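Prondum: a corpus of script reader reports

Filed under: Screenwriting > Tools & Data | Print this page | E-mail this page

# Prondum

Prondum is a collection of 3000 coverage reports, written by paid readers on unproduced feature screenplays and pilots. It holds the reports only. If you came for the scripts, the writers still have them, and most would be delighted to hear from you.

## Where it came from

The reports were donated by two reading services, Eketti and Cakstead, after they merged and discovered they had been turning down the same people for years. Devendra Kanaujia did the cleaning. Annick Marty wrote the labeling guide and then labeled more of it than she had agreed to.

## What a record holds

Records are plain text with a short header:

- `id`: a number that means nothing
- `format`: feature, half-hour or hour
- `genre`: as given by the writer, so "elevated thriller" appears more often than anyone would like
- `logline`: rewritten by us, names removed
- `comments`: the reader's notes, usually a page or two
- `verdict`: pass, consider or recommend
- `reader`: one of 212 reader codes

The verdicts are lopsided. Nearly 7 in every ten reports are a pass, and a recommend is rare enough that you should check it by hand before building any theory on it. A few turned out to be typing errors. We fixed those and felt bad for the writers.

## Labels

Each comments section is tagged by paragraph for what the reader is complaining about: premise, structure, character, dialogue, page craft, or market. Praise gets a tag too. It is a short file.

Two people tagged every report. Where they disagreed, Annick decided, and both original tags are kept in `disagreements.txt`. Dialogue and character are the usual trouble. A reader who writes "everyone sounds like the same divorced man" could mean either, and we left 4 of those marked `both`.

## Known problems

Readers copy themselves. Reader code 88 uses the sentence "the second act loses steam" so faithfully that a model trained on this set will learn to say it about anything, including your grocery list. The `boilerplate` flag catches most of it.

Comedies are scored lower than dramas. We don't know if the comedies were worse or the readers were tired.

Page counts were dropped in the last release. Half of them came from files with the margins quietly squeezed, and you know who you are.

## Please don't

Use Prondum to score real submissions automatically. It records the taste of a fairly small group of people paid by the script. Please also don't try to work out who the readers are. Some of them have scripts out themselves.

## Getting it

The files come as one archive. Unpack it and run the splitter, called Noiphan, which sorts records into train and test sets by reader so that no reader lands in both. The next release is planned for December.

1. Unpack the archive into an empty folder.
2. Run `noiphan split`.
3. Read `disagreements.txt` with a drink in hand.
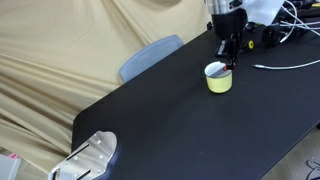
## Comments

**pagetwelve:** I think I'm in this. "Protagonist owns a boat for no reason." The boat pays off on page 90!

**Annick Marty:** We can't confirm individual records. Several boats, though.

**mloftus:** Does the split keep pilots apart from features? Getting odd results on the half-hours.

**Devendra Kanaujia:** No, they're mixed. Filter on `format` first, then split.

**coldopen_kate:** Reader 88 passed on me twice. Second act lost steam both times.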